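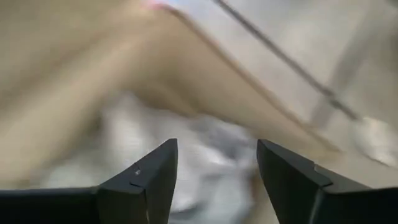 *Photo: Eldana Gashaw / Nusta. Free to reproduce with this release.*

**Nusta questions the promise of the year-round clear surface**

*Saturday, February 26, 2022 — for immediate use*

Households are being sold a standard of tidiness that few working kitchens or family tables could keep up past breakfast, the home advice service Nusta says today in response to the launch of the Brelto "365" plan.

The plan, which goes on sale in March, asks subscribers to keep every worktop, table and shelf clear on all 365 days of the year. It comes with a set of storage boxes, a wall chart and a monthly letter. Nusta has read the launch material and the subscriber handbook, and is not persuaded that the method does what the cover says.

Nusta's main concern is with the word "clear". The handbook defines it in three different ways. In the opening chapter a clear surface has nothing on it. By the chapter on kitchens it may hold items in daily use, a description that would cover most of what people leave out already. In the section for families it may hold anything at all, provided that the thing is in a Brelto box.

"A pile of post in a box is still a pile of post," said Ayantu Tsegaye, who leads Nusta's advice team. "I would like to know what the buyer has gained, apart from the box. We asked Brelto that question and were sent the brochure again."

The handbook also recommends a full reset of the room every evening, and gives the time needed as five minutes. It does not say how large the room is, how many people live in it or whether anyone has cooked. Brelto has told Nusta that the figure is "an aspiration". Nusta's view is that an aspiration should not be printed on the lid.

Tan and beige tones, with a touch of pink, are popular this season, and much of the launch material leans on them. Nusta has nothing against the colours. It does object to the suggestion, made on two separate pages, that a calmer palette will lead to a tidier home. No evidence is offered for this — the footnote leads to another Brelto product.

Nusta accepts that parts of the plan are sound. Emptying a drawer before buying something to put in it is sensible advice, and so is keeping the things used together in one place. Both can be found in the free Nusta leaflet *Before You Buy the Box*, and neither needs a subscription.

Anyone thinking of signing up is advised to:

- read the cancellation terms, which run to the last page of the handbook
- measure the shelves first, as the boxes come in two sizes only
- try the evening reset for a week without buying anything

Nusta has asked Brelto to publish the household trial mentioned in its advertising, including the number of homes that dropped out. Brelto has said it will consider the request. No date has been given.

**Contact:** Eldana Gashaw, press desk, Nusta, Adugna House

Nusta receives no payment from makers or sellers of storage products.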